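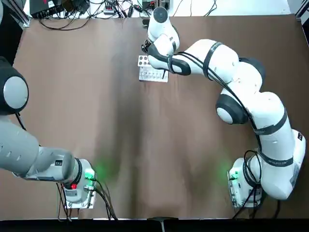
Budget d'une cellule à deux bras

On appelle budget d'une cellule à deux bras l'ensemble des dépenses à prévoir pour installer deux bras robotisés sur une même table de travail, par exemple pour manipuler des tubes dans un petit laboratoire. Je tiens cette fiche depuis que j'ai monté le dossier d'achat de Nivmont, et je la corrige dès que je me trompe (assez souvent, donc !).

Postes de dépense

Les bras d'abord, évidemment. Tout le monde regarde leur prix et oublie le reste : les platines métalliques, les pinces, le tapis de table, les portoirs, et surtout les câbles. Ah, les câbles ! Chez Nivmont, j'avais prévu 93 euros de gaines et d'attaches, il en a fallu 203. Je compte aussi une ligne pour la structure autour de la table et une autre pour les boîtiers de commande, qui prennent une place folle à l'arrière du plateau.

Devis

J'ai comparé deux fournisseurs, Zinach et Bridero. Le premier vend tout en un seul lot — pratique quand on n'a personne pour assembler — et le second détaille chaque pièce, ce qui m'a permis de retirer une pince en double. Je demande toujours que la formation figure à part, sinon on la paie sans savoir combien.

Consommables et pièces de rechange

Pour les tubes, je commande par sachets de 100, et 200 pièces suffisent pour les premiers réglages. Un portoir de secours, des doigts de pince, un câble d'alimentation : j'inscris ça dès la première année.

Calendrier

Commande passée en mars, livraison en juin, mise en route en septembre. Le plan de table vient de chez Tikkanen, et je l'ai fait valider avant de percer quoi que ce soit.

Voir aussi : Pince robotisée ; Portoir ; Contrat de maintenance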